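Radebe drops the paper bill, then picks it up again

2018-10-26

Radebe customers who have been enjoying an empty letterbox can stop enjoying it. The power retailer will bring back printed bills next month, 7 weeks after it scrapped them in the name of the environment and, one suspects, the postage budget.

The September switch was meant to be painless. Customers were sent an email explaining that they would now get their bills by email. Those without an email address were sent the same message, also by email.

Complaints followed. The Dellik seniors' club collected 570 signatures on a petition, which Radebe asked it to lodge through the online portal. The club posted it instead, in two envelopes, and kept the receipt for the stamps.

Radebe now says it has "listened to the conversation". Paper bills will be free for pensioners and $2 each for everyone else, a fee the company calls a choice. Anyone wanting one must fill in a form, available at the Dellik library and the Sollance post office.

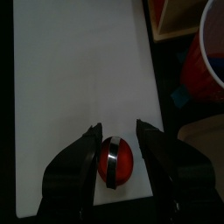

Photo: Gakodis

The form runs to both sides of the page and asks for a mobile number in order to confirm that you would prefer not to be contacted by mobile. The library has ordered 50 more copies.

Bills already sent by email are still due on the date shown.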